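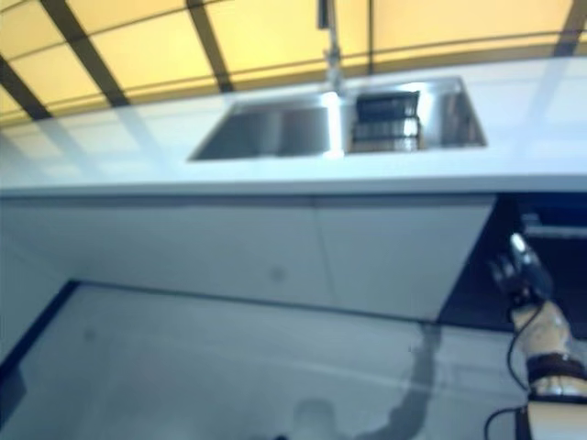

Figure 2. White counter with a double sink, backed by yellow translucent panels.

3.2 What people told us about kitchen light

I went into this part of the Grevia study thinking we'd mostly hear about lamps. Boy, was I wrong! We mailed 1000 short surveys to renters in Anddale and got 247 back (fewer than I'd hoped for, but people wrote a lot in the margins, and I read every word). The question that got the longest answers was the plainest one: "Where in your home do you like the light best, and when?"

Kitchens came up over and over, and nearly always in the morning. Folks talked about the color of the light much more than how bright it was. Warm and yellow was good, gray was bad, and one renter in the Pellegrini building called hers "toast light," a phrase I've been using ever since. Colored or cloudy panels behind a counter (Figure 2 shows a yellow set) got a warmer welcome than I expected, even from people who said they missed having a view.

I then sat down with 20 of the renters for longer talks, most of them at their own kitchen tables in August. My favorite parts were the side stories – who gets up first, who hogs the good chair, why the blinds stay down until 9 a.m. Renters in Grinosgate, the older of the two complexes, cared a lot more about glare on the counter than the Pellegrini renters did, and I come back to that in Section 4, where I compare window direction floor by floor.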